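So the laundry has officially moved out of the dryer and onto the bed, which in this apartment counts as progress. I used to fold on top of the washer, standing up, with half of it sliding onto the floor behind the machine (I lost a pillowcase back there for most of the winter). Now everything gets dumped on the duvet and I sit down to it like a civilized person.

The other change is that I fold tops first. Socks used to be my warm-up and I'd be sick of the whole business before I ever got to anything that wrinkles! Tops, then pants, then towels, and the socks can wait in the basket until I'm in front of the TV.

I also bought one of those Pedby drawer dividers, the 12 inch kind, and I love it more than I should. Everything stands up on its edge now, so I can see what I own. Apparently what I own is blue.

Knits are still my weak spot. A T-shirt will lie flat if you look at it sternly, but anything soft and stretchy wants to twist – the sleeves especially. 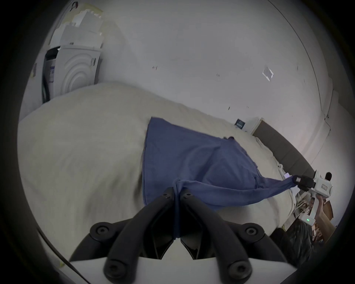

What works for me is getting the body flat on the bed first, then pulling each sleeve out straight before folding it in across the back. Don't tug too hard or the cuffs go wavy. Then it's thirds, then in half, and into the drawer.

Next up is the linen closet, probably in July. I opened the door yesterday and closed it again.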